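Speaker notes - "What the quote leaves out: buying a small arm setup for a dish room"
Lerkgate kitchen managers' meetup, my slot is after the coffee break

Slide 1 - title
Say hi, say name, say where I work. Skip the company history this time, it ate four minutes in December.
Thank Tuva Granström for pulling the cost sheet together. She's in the room, make her wave.

Slide 2 - why I'm up here
I run the back end of a cafeteria kitchen and I got handed an equipment budget with the word "automation" typed next to it. That was the whole brief. One word! So I did what you'd all do, I asked three vendors for a quote and compared the big number at the bottom of each one. Mistake. I want to spend most of this talk on the stuff that wasn't in the big number.
Ask for hands: who has bought any kind of robot arm? Who has been told to look into it? (Expect way more hands on the second.)

Slide 3 - pick one boring job
We picked flatware sorting. Forks in one bin, knives in the next. It's dull work, it never ends, and if a fork ends up in with the knives you can live with it while you figure things out. Please don't start with glassware. Please don't start with anything a customer is waiting on.
Two arms on one table, clear plastic bins, mixed forks and knives. That's the job I costed.
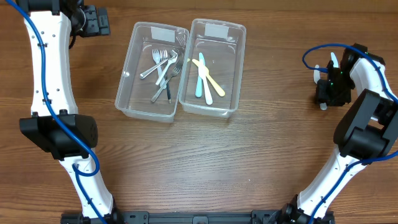 Kacper Tokarz read these notes early and wrote back that I was underselling the second arm. His line was that a second arm doubles what you pay on day one and then keeps costing you, in spare cables and grippers and in the hours somebody spends getting both sides set up the same way. He'd have budgeted for one, run it for a season and left a line open for the other.
I think he's half right. Read his comment out loud, then give my answer: I priced it both ways and the table, the mounting and the training hours barely moved. What moved was the arms themselves and the spares. So if your sorting really can be done one-handed, go with Kacper. We had other jobs in mind for later and I wanted both arms in the first purchase so I'd only have to go ask for money once. (Pause, the managers will laugh at that one.)

Slide 4 - the cost sheet
Put Tuva's sheet up. Don't read every line, they can get it from me later.
The lines to talk through:
Spares. Our first draft had 3,000 dollars for spare parts across the year and I tried to cut it in half. Tuva put it back. Gripper fingers, cables, clips, screws. Buy them with the first order and you pay shipping once.
Bins. Sounds silly on a slide with robot arms on it. I put down 196 dollars for plastic bins and got teased for it. But you want them all the same model, you want extras, and you want to know you can still get that model next year. Mixed bins mean somebody has to redo setup work, and that's paid time.
Flatware for practice. We have metal, we have plastic, we have those pastel ones from the kids' line. Buy a practice set of every kind you serve with. Don't borrow from the line, you'll never get it back and the morning crew will hate you.
People hours. This is the big one. I had 17 hours on the sheet for setup and training. Our real plan now says 237 for the first year. That's one person, part of most weeks, and it has to come out of somebody's schedule. Say this slowly. If they write down one thing, I'd like it to be this.

Slide 5 - the space
Measure the table. Then measure it again with the arms reaching out, elbows and all, because the elbows stick out a lot further than the brochure photo makes you think. I drew mine on the floor with tape.
Think about light too. Clear plastic and a shiny tabletop throw reflections back at you, and I'd leave some money for a lamp or a shade or just a duller table. I had zero for this. It's on the sheet now as "lighting, misc" and I'd rather have it and not spend it.
Cables need a route. So do people with carts.
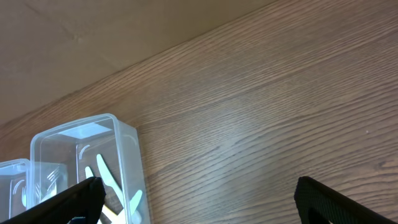 Also ask who owns the table once the arms are on it. In our building the dish room belongs to one budget and equipment belongs to another, and it took longer to settle that than to choose a vendor. Get it in writing before you order, even if it's just an email.

Slide 6 - talking to vendors
We talked to Skoteck, Lindholm and Darkik. I'm not going to rank them up here, catch me at lunch. Questions I wish I'd had with me on the first call:
How long do I wait for a replacement gripper, and who pays for shipping?
Is the software a one-time price or every year?
Can I see it done with MY forks?
What happens to the price if I add an arm later?
Who picks up the phone at 6 a.m.? We start early. One of them had a very nice answer and one of them went quiet.

Slide 7 - how I asked for the money
Two pages, that's it. First page the job and what it costs us now in hours. Second page Tuva's sheet with the spares and the people hours left in. I was tempted to trim it to look better. The finance folks had more questions about the bins than about the arms, so know your bins.

Slide 8 - questions
If it's quiet, ask Tuva about the spares argument, she tells it better than me.
Handout is by the door. Take the clicker back to the front desk!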